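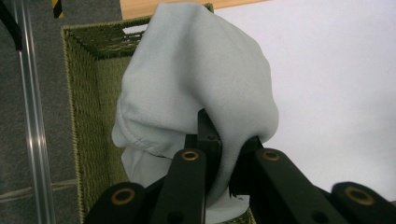

Liris (software)

Liris is a software package for turning recordings made with hand-held grippers into training data and control policies for robot arms. It is developed by Blomqvist, a robotics software firm, and is mainly used for soft goods such as garments, towels and bedding. The first public release came out on Aug 30, 2018. The program runs from the command line and has a small viewer for checking recordings by eye.

The name covers both the processing tools and the runtime that drives the arm. In older documents the runtime is called Vikano, and the configuration files still use that name.

Background

Early work on cloth handling at Blomqvist used a robot arm guided by a joystick. Operators found it slow, and the recorded motions had many pauses in them. The firm changed to a gripper held in the hand, with a camera mounted on it, so that a person could do the task at close to normal speed. The arm was needed only at the testing stage.

This moved much of the difficulty into software. A joystick session gives exact joint positions, but a hand-held recording gives only video and motion sensor readings. The path of the gripper and the width of its jaws have to be worked out afterward. Liris was written to do this.

Processing steps

A recording passes through the package in a fixed order.

Tracking. The position of the camera is estimated for every video frame by matching fixed points in the room. Plain surfaces give few points to match. A white tabletop is a common weak spot, and tracking then depends on whatever lies at its edges and beyond.

Jaw width. The opening between the fingers is measured from the image. When cloth covers the fingertips, the tracker uses visible parts of the linkage.

Segmentation. The recording is split into stages such as approach, grasp, lift and release. Cuts are placed where the jaw width changes and holds its new value. A cut can be moved by hand in the viewer.

Filtering. Sections with lost tracking are dropped, along with any motion the target arm can't reach. Rejected sections are kept in a separate folder with a short text file giving the cause.

Export. The remaining sections are written out with matched image and motion times.

The Stutusau set

The recordings most often used with Liris are known as the Stutusau set. It holds 2,663 recordings of cloth being put into and taken out of baskets and bins. Of these, 281 are held back for testing and are not used in training. Baskets with an open weave were included on purpose. Cloth can show through the gaps, and early versions of the perception module marked such patches as separate items.

Perception and control

The perception module labels each part of the image as gripper, cloth, container or background. It does not try to work out the full shape of the cloth. It looks for places that can be pinched, mostly raised folds and hems, and gives each a score.

The policy takes the two latest images and the current jaw width and returns a short run of motions. The runtime carries out the first part of that run and then asks for a new one. Limits on speed and force are applied in the runtime and cannot be changed by the policy. If three requests in a row return late, the arm stops and holds its position.

Version 2 replaced the original path smoother, which had rounded off sharp turns near container rims. Version 3 added support for fingers of different shapes. The finger shape is described in a file that the user supplies, and a wrong file is a frequent source of poor grasps.

Limits

Liris assumes one gripper and one camera. Tasks that need two hands, such as folding a large sheet, are outside its scope. Recordings made in dim rooms can be processed, but motion blur raises the number of rejected sections. The package has no support for clear or mirrored containers. 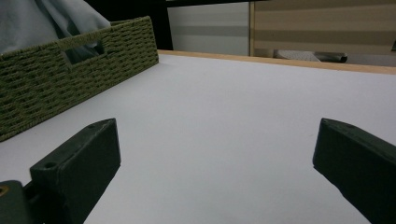
Why does Liris keep recordings in which the gripper is open and holding nothing?

The policy needs them to learn the approach and what to do after a release. Without them, it has examples only of moving cloth that is already held, and the arm tends to close its jaws too early. Long idle stretches are shortened during segmentation.

See also

Imitation learning
Motion planning
Visual odometry
Deformable object manipulation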